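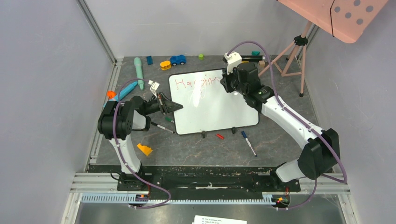 Figure 2.1 The letters "Happin" in red on a small whiteboard.

Chapter 2: Does More Money Make Us Feel Better?

I took my first real paycheck to a furniture store and bought a couch for $900. I loved that couch for a whole month (I even told strangers on the bus about it!), and then one evening I sat down and it was just the place where I sat. Economists have a name for this. They call it adaptation, and you'll be meeting it a lot in the next few pages.

In Chapter 1 we talked about income as if it were the thing people want. Most of us want what income buys, though, or the feeling we expect to get from it, and feelings are awfully hard to put on a graph. So how do we measure them? Mostly we ask. In the Terkance survey, which I'll keep coming back to, 385 households rated their lives on a ladder from zero to ten, and then they were asked what an extra $2000 would change. Some of the answers surprised me, especially from the people near the top of the ladder.

Before you read on, jot down your own number and put it somewhere safe. We'll need it for the exercise on page breaks and framing, where I ask you the same thing in a different order and a lot of you will change your minds.

Related chapters
Chapter 1: What Income Measures
Chapter 3: Prices, Wages and the Mokia Bakery
Chapter 4: Saving for Later
Case study: Moving to Spanos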